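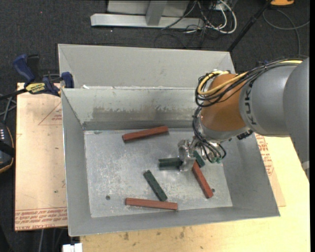 Où en est-on avec le fond du bac gris ? On le garde tel quel jusqu'à la prochaine série, sans ponçage ni peinture.

Imprimer | Envoyer par e-mail

Mercredi 1er juin 2022

Repris le bac en tôle ce matin. Le fond est bien rayé, avec des marques claires un peu partout - rien de profond au toucher. La paroi arrière est usée en bas, sur une longue bande brunâtre. À comparer avec les notes de mars.

Blocs : les rouges et les verts restent mélangés, posés en vrac. Ne pas les aligner avant un essai, Vinwood veut du désordre. Cludeck propose une tôle de fond neuve, délai 5 semaines, 240 euros. Pas répondu.

À faire :
- passer un chiffon dans les angles
- vérifier les deux trous du fond (bavures ?)
- demander à Azevedo s'il leur reste des blocs verts

Imprimer cette page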